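제4장 청소년기의 자기조절과 부모의 지원

학습 목표

이 장을 학습한 후 학습자는 다음을 수행할 수 있어야 한다.
1. 청소년기 자기조절의 개념을 계획, 주의, 정서의 측면에서 설명한다.
2. 부모의 감독과 자율성 지지가 어떻게 다른지 구분한다.
3. 가정에서 생활 습관을 합의하는 절차를 사례에 적용한다.

4.1 도입

중학교에 입학한 자녀가 숙제를 미루고, 늦은 시간까지 깨어 있으며, 저녁 식사 직전에 간식을 먹는 모습은 많은 가정에서 관찰된다. 부모는 이러한 행동을 의지의 부족이나 태도의 문제로 해석하기 쉽다. 그러나 발달심리학에서는 같은 행동을 자기조절 능력이 형성되어 가는 과정의 일부로 본다. 자기조절이란 당장의 충동을 늦추고 장기적인 목표에 맞추어 행동을 조정하는 능력을 가리키며, 연령이 높아진다고 해서 저절로 완성되지는 않는다. 반복되는 연습과 예측 가능한 환경, 그리고 실패한 뒤에 다시 시도할 기회가 함께 주어져야 한다.

이 장에서는 먼저 자기조절의 구성 요소를 살펴보고, 이어서 부모의 개입 방식이 청소년의 습관 형성에 미치는 영향을 다룬다. 제3장에서 학습한 애착 유형의 개념이 일부 전제되므로, 필요한 경우 해당 장의 요약을 먼저 읽기 바란다.
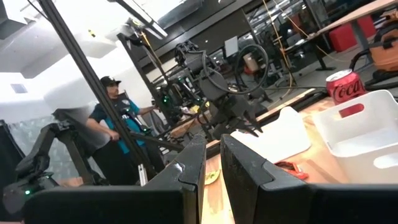

그림 4-1. 나무 탁자 위의 작은 물건들

4.2 자기조절의 구성 요소

자기조절은 하나의 능력처럼 불리지만 실제로는 여러 과정이 결합된 결과이다. 계획은 해야 할 일을 순서대로 배열하고 필요한 시간을 예상하는 과정이다. 주의 조절은 방해 자극이 있는 상황에서도 과제에 머무르는 과정이며, 정서 조절은 지루함이나 좌절을 견디는 과정이다. 청소년은 이 가운데 어느 한 측면에서는 성인에 가까운 수행을 보이면서도 다른 측면에서는 어려움을 겪을 수 있다. 시험 계획표는 꼼꼼하게 작성하면서 첫날의 계획이 어긋나자 전체를 포기하는 학생이 그러한 경우에 해당한다.

상황의 영향도 고려해야 한다. 혼자 있을 때에는 신중하게 판단하던 청소년이 또래와 함께 있을 때에는 전혀 다른 선택을 하기도 한다. 따라서 한 번의 행동을 근거로 자녀의 성격을 단정하는 것은 바람직하지 않다.

4.3 사례: 클론데이터 중학교의 가정 연계 프로그램

클론데이터(Clondater) 중학교는 학교 상담교사 마함 아프리디(Maham Afridi)의 제안에 따라 3월부터 '에팀(Etim)'이라는 이름의 가정 연계 프로그램을 운영하였다. 프로그램은 6주 과정이며, 참여 가정은 매주 한 차례 짧은 가족 회의를 열어 수면, 과제, 간식, 휴대전화 사용에 관한 규칙을 함께 정하였다. 부모가 규칙을 먼저 제시하지 않고 자녀가 초안을 작성한다는 점이 이 과정의 특징이었다.

초기에는 여러 가정에서 갈등이 나타났다. 두 자녀를 둔 로엘 레이만스(Roel Leemans)는 면담에서 "아이가 쓴 초안을 고치지 않고 끝까지 읽는 일이 가장 어려웠다"라고 진술하였다. 그는 셋째 주부터 수정 의견을 질문의 형태로 바꾸어 전달하였고, 이후 회의 시간이 짧아졌다고 보고하였다. 반면 규칙을 문서로 남기지 않은 가정에서는 같은 논쟁이 반복되는 경향이 있었다. 프로그램을 참관한 펜나 데울프(Fenna Dewulf)는 합의 내용의 엄격함보다 합의를 다시 검토하는 시점이 정해져 있는지가 중요하다고 평가하였다.

이 사례를 해석할 때에는 참여 가정이 자발적으로 신청하였다는 점에 유의하여야 한다. 가족 회의에 이미 호의적인 가정이 많았을 가능성이 있으며, 비교 집단도 설정되지 않았다.

4.4 가정에서의 합의 절차

다음 절차는 위 프로그램의 운영 지침을 이 교재의 목적에 맞게 정리한 것이다. 자녀의 연령과 가정의 여건에 따라 순서를 조정할 수 있다.

1. 한 번에 한 가지 습관만 다룬다. 수면과 과제를 동시에 다루면 평가의 기준이 흐려진다.

2. 자녀가 현재의 상태를 자신의 말로 기술하게 한다. 부모는 이 단계에서 평가를 보류한다.
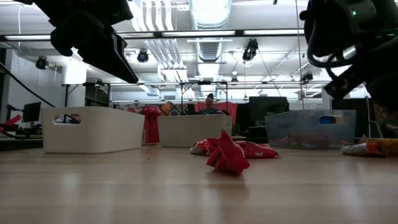
3. 규칙의 초안을 자녀가 작성하고, 부모는 질문을 통하여 모호한 표현을 확인한다. '적당히', '가능하면'과 같은 표현은 구체적인 시각이나 횟수로 바꾼다.

4. 규칙을 지키지 못한 경우의 대응을 미리 정한다. 대응은 해당 습관과 직접 관련된 것이어야 하며, 용돈이나 외출과 같은 무관한 제재는 피한다.

5. 2주 후에 검토 일정을 잡고, 합의문에 그 날짜를 기재한다.

주요 용어

자기조절, 자율성 지지, 부모 감독, 정서 조절, 합의된 규칙

생각해 볼 문제

자신의 청소년기를 떠올려 부모 또는 보호자와 합의하여 정한 규칙과 일방적으로 주어진 규칙을 각각 하나씩 적어 본다. 두 규칙이 얼마나 오래 유지되었는지 비교하고, 그 차이를 4.2의 개념을 사용하여 설명한다. 작성한 내용은 4.5의 토의 활동에서 다시 사용한다.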